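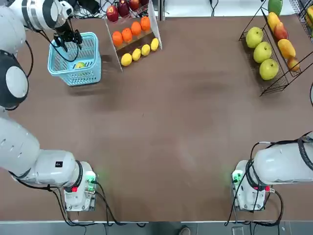 A yellow-green fruit in a blue basket.

Home | Food | Bodies | Weather | Ask Lilibeth

Why does fruit change colour when it ripens?

I eat a lot of fruit, and when I was small I thought somebody painted it! The real answer is much better.

Baby fruit is usually green because it's full of chlorophyll, the same green stuff you find in leaves. While it's green it tends to be hard and sour, and that suits the plant very nicely. The seeds inside aren't ready yet, so it doesn't want anyone munching them.

Once the seeds are ready, the chlorophyll starts to break down. Now other colours can show through, like the yellow in a banana (it was hiding there all along!). Some fruits make brand new colours too, such as the deep red of a cherry. Starch turns into sugar in lots of fruits, the hard bits go soft, and a hungry bird thinks, ooh, lunch.

Want to try something? Put a green banana in a paper bag with a ripe apple and leave another green banana on its own. Apples give off a gas called ethylene, which tells fruit to hurry up. Check them every morning and draw what you find.

Comments

Damian M: My banana in the bag went yellow first!! My sister ate it.

Jolanta Mazurek: Does it work with pears? We tried it in August with plums at Wendstead.

Lilibeth: Yes, pears are great for it.

Contact us | © Midton Kids | Back to top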